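4.2 Warm-up length and the laughter of seated audiences

We were delighted by how much the warm-up mattered. Our starting point was a simple idea from working hosts, who often say that a crowd needs to laugh together a few times before it will laugh freely at anything new. Bach and Yoon had tested this in comedy clubs, where people arrive ready to be amused. We wanted to try it at staff dinners and award nights, where guests arrive tired, sit with colleagues they may barely know, and keep one eye on the boss.

The Wellwood recordings gave us a wonderful set of material to work with. Across 30 events we coded 949 separate bursts of laughter, each one marked for start, length and how many tables joined in. Vilhjálmur Gunnlaugsson and Hanne Steinarsdóttir coded the full set independently, then met to settle the cases where they differed. Most of those were chuckles that began at one table and drifted to the next, and we kept them under the label "travelling laughs" (see Section 3.1). They turned out to be some of the most interesting moments in the whole study!

Hosts who spent at least four minutes on warm-up, with no announcements mixed in, drew travelling laughs much earlier in the program. The effect held at both the Treser and Sampaio venues, even though Treser has a low ceiling and carpet and Sampaio is a converted hall with a long echo. We had expected the room to swamp everything else, and were very pleased to be wrong.

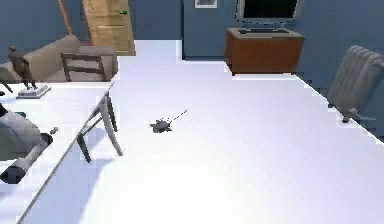
Figure 3. Simulated room with table, chairs and sofa.

Does a longer warm-up always mean more laughter later in the night?

Only up to a point. Past the main course the gap between long and short warm-ups narrowed, and by the closing remarks we could no longer tell the two groups apart. Meals, speeches and people leaving their seats all cut across the host's work, and a fresh joke after dessert seems to stand or fall by itself.

The content of the warm-up mattered as well. Hosts who asked the crowd easy questions (who had travelled furthest, who had been with the firm longest) got more tables laughing at once than hosts who told prepared stories. Kolbrún Østergaard, who ran the interviews, heard much the same from guests. Of the 57 people she spoke with, many could repeat an answer shouted from another table, while very few remembered a line of the host's own. One guest at the Bornness dinner in February recalled a colleague's reply word for word - and then laughed at it all over again on the recording.

We did not control for alcohol, and seating plans were set by the organisers. Both could favour the livelier rooms. Even so, the pattern is clear enough that we would love to see it tested with hosts who are new to the work, as every host in our sample had done this kind of event before.

4.3 Interruptions and recovery

Interruptions were coded whenever the host stopped speaking for a reason outside the act, such as a late arrival, a dropped tray or a failed microphone.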